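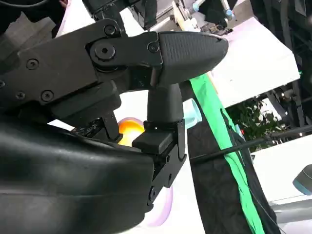 Two-finger gripper at close range, with the textured pad on the upper finger.

The Plendonmont water testing lab opened its doors to outside visitors in April, and our group of well owners and small-system operators took the morning tour. Mekdes Lemma led it. The building handles drinking water only; wastewater goes to a separate site.

Samples come in through a side window. Each bottle gets a barcode and a temperature check before it goes into the walk-in cooler. Bottles for bacteria must reach the bench within 30 hours of collection, and late ones are refused at the window. Several of us had assumed the clock started at drop-off.

The metals room was the longest stop. Samples are acidified, left to stand, then run in batches with a blank at each end and a check standard in the middle. If the check standard drifts out of range, the whole batch is run again. Alois Holzer, who runs the instrument, showed us a lead trace from an old house line. The first draw was high and the flushed draw was close to the blank. He recommends sending both, clearly marked, as one result alone says little about where the lead comes from.

Bacteria work is done across the hall behind two sets of doors. We looked through the glass. Trays are sealed, incubated overnight and read under a UV lamp the next day. The lab reads up to 400 trays in a busy week, mostly after spring floods - private wells account for much of that.

Questions were taken in the break room. Dineo Steyn asked about nitrate and got a useful answer: keep the bottle cold, leave out the acid if nitrite is wanted separately, and deliver it early in the day. Hardness and iron can wait longer.

Practical notes: parking is behind the building, closed shoes are required, and the tour takes 2 hours. Sample bottles can be picked up at the window without an appointment. The price list is on the wall beside it - ask for the printed copy, which also gives the holding times.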